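Label Office > Reports > Kinsella

Filed under: Releases, Grant Updates

Progress report on the second Kinsella album, 1st November

To: Jocelyn Penner, Keline Music Fund
From: Vusumuzi Kekana, Nivetti Records

The album has a title, "Brarnerora," which the band agreed on after a meeting I had put down in the diary as short. Please update your paperwork. Yes, that is the spelling. The drummer has asked me to say it is pronounced the way it looks.

Tracking is finished on all but two songs. One needs a vocal. The other needs a bridge, and the band is split on whether it needs the rest of the song as well. Mixing on the others has started, and the early mixes are loud in a way I have been told is deliberate.
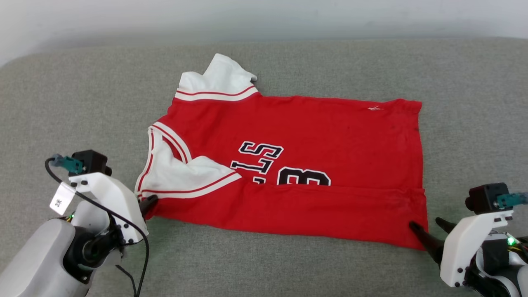 The advance single has sold 1572 downloads, which beats the whole of the first album and says as much about the first album as it does about the single. Three radio stations have added it. One of them plays it before sunrise, but we count it.

On money, we have spent 80 percent of the grant. The overspend is in studio hire, where we booked two extra days to fix a piano that was later cut. The video budget has been trimmed to match, and the band has been told there will be no horse.

Release is still planned for February. Vinyl will come later if the plant keeps to its usual habits. I need your approval on the sleeve credits before we send anything to print, and the revised budget is attached for your signature.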